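3.2 Matériel et constitution des postes de tri

L'étude porte sur le rangement de petits objets de bureau sur un plan de travail partagé, tâche courante dans les ateliers et les bureaux techniques mais peu documentée du point de vue de l'organisation spatiale. Le corpus Clilon, constitué en octobre, comprend 518 épisodes de rangement. Chaque épisode débute par une disposition initiale tirée d'un répertoire de 40 configurations et s'achève lorsque l'opérateur déclare le plan dégagé.

Le plan de travail est une table en bois clair, composée de lames étroites aboutées dans le sens de la longueur. Les variations de teinte d'une lame à l'autre n'ont pas été corrigées. Elles fournissent des repères visuels réguliers, utiles au codage des positions, mais réduisent le contraste des objets de couleur claire ou orangée. Les objets à ranger relèvent de deux familles : les éléments rigides (boîtes, petit outillage, équerres de fixation) et les éléments souples, essentiellement des câbles. Les multiprises sont codées à part, leur corps étant rigide et leur cordon souple.
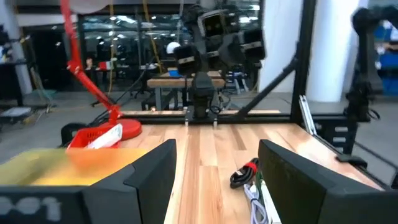 Les éléments souples posent une difficulté de codage particulière. Un câble noir enroulé et maintenu par un lien rouge est traité comme un objet unique, doté d'un centre et d'une emprise stable. Un faisceau de câbles blancs formant des boucles sur le bois n'a pas de contour univoque ; l'emprise retenue est alors l'enveloppe convexe de l'ensemble des boucles. Morelli a proposé de distinguer les deux états – lié et libre – dès la première passe d'annotation, et cette distinction a été conservée dans toutes les analyses.

Les contenants ont fait l'objet d'un codage séparé. Un panier ajouré en plastique rouge qui contient un article blanc rectangulaire dépassant du bord est noté « occupé, saillant », catégorie définie pour les cas où le contenu excède la hauteur de la paroi. Cette catégorie s'est révélée nécessaire après examen des 14 premiers épisodes, dans lesquels les deux annotateurs divergeaient sur le statut des contenants chargés en diagonale. Mulder les considérait comme rangés, Morelli comme incomplets. La règle adoptée est purement géométrique et ne préjuge pas de l'intention de l'opérateur.

Les contenants vides sont également relevés, car leur position conditionne l'accès aux objets voisins. Trois attributs leur sont associés : la couleur, le type de paroi (pleine ou ajourée) et l'orientation par rapport au bord arrière de la table. L'orientation est jugée alignée ou inclinée, sans valeur angulaire, la précision du relevé étant insuffisante pour les petits formats. Dans la configuration de la figure 2, le bac jaune translucide occupe le centre du bord arrière et son extrémité recouvre le rail noir ; le panier vert ajouré, plus petit, est légèrement incliné. Le bac jaune est codé vide. Pour le panier vert, qui semble vide lui aussi, le code est assorti d'un indice de confiance réduit, conformément au protocole Lemine.

Figure 2. Disposition du bac jaune et du panier vert sur le plan de travail.

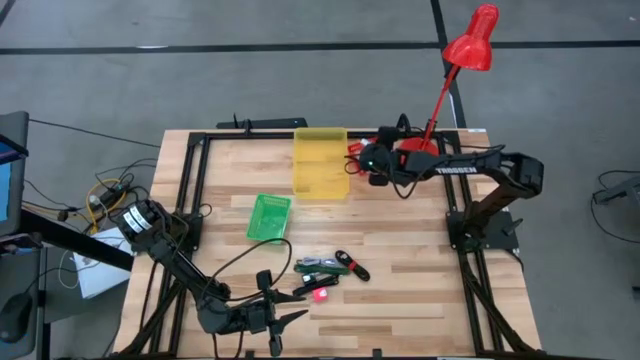

3.3 Procédure d'annotation

Les épisodes ont été annotés dans l'outil Sunham par deux codeurs travaillant indépendamment. Un relevé est effectué toutes les 500 ms ; les relevés consécutifs identiques sont fusionnés. Les désaccords portant sur l'état d'un contenant ont été tranchés en séance commune, ceux portant sur l'emprise d'un câble ont été résolus par l'union des deux enveloppes.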